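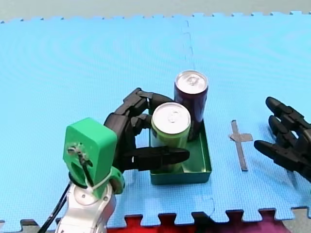
How to tell whether a sale price is really a sale price

Every store has a "was" price, and I don't trust any of them. Before you buy anything marked down, do this.

1. Write down the price today. Put the shelf price and the date in a note on your phone. A screenshot works too. The email that told you about the sale doesn't count, as it only shows what the store wants you to see.

2. Look up the old price yourself. I tried this in March with a Rivis blender. The tag said it was down 400 dollars from a list price I couldn't find anyone ever paying. Maite Nieto bought hers a year earlier for the same "sale" amount.
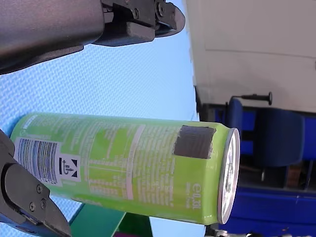

3. Add shipping and whatever they call the handling fee. Gachanja drops its prices every few weeks and its free shipping minimum seems to climb right along with them.

4. Work out the unit price. Multipacks are the worst for this. Say you drink one tall green can of something a day. Divide the pack price by the number of cans, then check that against a single at the corner store. I've seen the big pack lose.

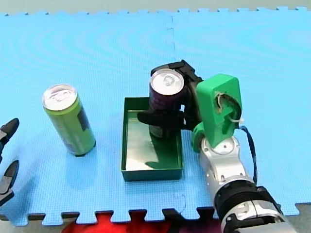 Coupon codes come last. Most of the ones on code sites are dead, and the live ones often leave out sale items. If all you want is a slim green can like this one, skip the code hunt and pay for it. On a bigger order, try two codes and then quit.

Updated Jul 29, 2021. Kiros Ayele wrote in to say Grerlow now matches prices. I'd get that in writing.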